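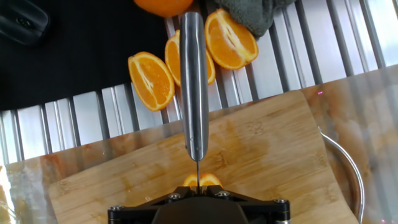 Seville Marmalade, Slowly, Over Two Days

Posted by Samuele Ferri, 20 May 2018

Marmalade has a reputation as a gentle pursuit for people with cardigans and free afternoons. I own one cardigan. The afternoon I have to steal, and it always turns into an evening, with sugar on the light switches. Still, the first Sevilles have appeared at Chettiar Fruit & Veg, looking as lumpy and unloved as ever, and I've been asked for the method often enough that typing it out once will be quicker than repeating it over the fence.

My version is dark-ish, bitter and cut fairly thick. If you like it pale, sweet and shredded so fine you could read the paper through it, I wish you well, and there are plenty of other recipes.

What you'll need

1,337 grams of Seville oranges. I realise how that looks. It's what the bag weighed the first time the recipe worked, and I wrote it in the book before I could round it down. A few grams either way won't sink you.
2 kilos of plain white sugar
2 litres of water, plus a splash more if the pan looks thirsty
2 lemons
A square of muslin and some kitchen string
A big, wide, heavy pan. Mine is an old Peltell with a dent in it and it's never once stuck.
9 small jars with lids that fit (check this before you start, please)
A couple of saucers in the freezer

On the oranges

Sevilles have thick skins, a great many pips and a flavour that would strip paint. All of that is good news. The pips and pith carry most of the pectin, and the bitterness survives the truly alarming quantity of sugar you're about to add. Navels make a pleasant orange jam. People will tell you there's no difference, and those people should be given the orange jam.

Pick fruit that feels heavy and has no soft patches. Scars don't matter. If it's been waxed, scrub it under warm water with a stiff brush until the skin loses its shine. The little green button at the stem end has to come off as well, and you will miss one, and it'll end up in the jar you give to your mother-in-law.

Day one: squeeze, scoop, slice, soak

1. Halve the oranges and lemons and juice them over a sieve, keeping every pip. Juice goes in the pan, pips go on the muslin.

2. Scoop out the flabby membrane with a spoon and add it to the pips. Don't scrape the peel back to the bare zest. You want some white left on it, and it turns translucent later on.

3. Slice the orange peel. Use your sharpest knife, and if you don't have a sharp knife, stop and sharpen one. A blunt blade skates on orange skin and goes looking for a thumb. I stack two pieces at a time, skin side down, and cut strips as wide as a matchstick, or what I claim is a matchstick. By the end of the bag they're closer to fence palings. The lemon shells can go in the compost.

4. Tie up the muslin so there's room for the contents to swell, leaving a long tail of string. Drop it in the pan with the peel, add the water, push everything under, put the lid on and go to bed.

The soak matters. I've skipped it twice and both times got peel with the texture of a watch strap.

Protecting the bench

I used to spread newspaper, which is traditional and also hopeless. Hot syrup goes straight through it and you spend Monday chipping last week's cricket scores off the benchtop. A tea towel is no better, only more expensive. Then I tried adhesive contact paper, the stuff you covered school books with, and I've not gone back.

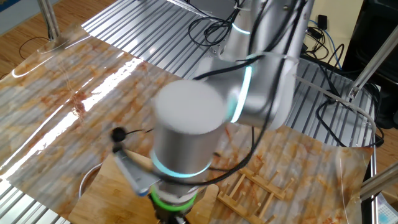 Marble-patterned contact paper in cream, with rust-orange veining. The glossy kind wipes clean more easily than matt.

A few notes if you want to do the same. Wash the bench with detergent and let it dry properly before you lay anything. Peel back a hand's width of the backing, line up the short edge, and smooth it down with a folded cloth as you go, pulling the backing away from underneath with the other hand. Peeling the whole sheet first is quicker for the 9 seconds before it folds over and bonds to itself forever. Bubbles can be pricked with a pin and pressed flat.

Never put a hot pan straight on it. Use a trivet or a thick board. And don't cut on it either, unless you'd like a marble benchtop with realistic cracks. When you want it off again, warm a corner with a hair dryer and peel slowly. Any gum left behind lifts with a bit of eucalyptus oil.

Day two: the simmer

5. Bring the pan up to a bare simmer, lid half on, and leave it for a couple of hours. The peel is ready when a piece squashes completely between finger and thumb. Test more than one bit. Once the sugar goes in, the peel will not get any softer, and no amount of hoping shifts it. I have hoped.

6. Lift out the muslin bag and let it cool in a bowl until you can handle it. Then squeeze. Keep squeezing. What comes out looks like wallpaper paste and feels like something you'd see a vet about, but it's pectin, and it all goes back in the pan.

7. While that's going on, wash the jars in hot soapy water, rinse them, and put them upside down in a low oven. Boil the lids separately.

The boil

8. Tip in the sugar with the heat low and stir until you can't feel any grit on the bottom. Take your time. Crystals that sneak through now will come back in August as a crunchy layer.

9. Turn the heat right up and bring it to a rolling boil, the sort that doesn't settle when you stir it. It'll climb, so I hope you believed me about the big pan. Long sleeves are wise. Marmalade spits, and it holds its heat with real commitment.

10. Start testing early. On my stove, the setting point generally lands at 28 minutes, but I have a feeble burner and yours may be keener. Take the pan off the heat, put a teaspoonful on a frozen saucer, wait a minute and push it with a fingertip. If it wrinkles, you're there. If it runs, boil a few minutes longer and try again. Do take the pan off while you wait. Plenty of good marmalade has turned to toffee while somebody stood admiring a saucer.

11. Skim off the scum. A knob of butter stirred through will get rid of the last of it.

12. Leave it to stand for a quarter of an hour. It feels like doing nothing and I recommend it on that basis alone, but it also lets the syrup thicken enough to hold the peel up. Pot it straight away and you'll get peel at the top and plain jelly below.

13. Ladle it into the warm jars, nearly to the brim, wipe the rims and screw the lids on tight. Leave them alone until morning. No tilting.

If it didn't set

Give it a couple of days first, as Seville marmalade can be slow to make up its mind. If it's still sloshing, tip the lot back in the pan with the juice of another lemon and boil it again, testing every few minutes. Or label it "glaze" and brush it on a ham.

If it set too hard, warm it gently with a little water and re-pot it. You'll lose some brightness. It'll still be good on toast.

Keeping it

Mine lives in the cupboard under the stairs and is at its best after a month or so. There's a jar from February last year at the back that has gone the colour of strong tea, and I'm quite looking forward to it. Once opened, it goes in the fridge.

The Soslow Show schedule is out as well, for anyone tempted. Preserves are to be in plain jars with plain lids and no fabric hats, and entries go to the hall on Cument Road by Friday. Last year I got second, behind a lime.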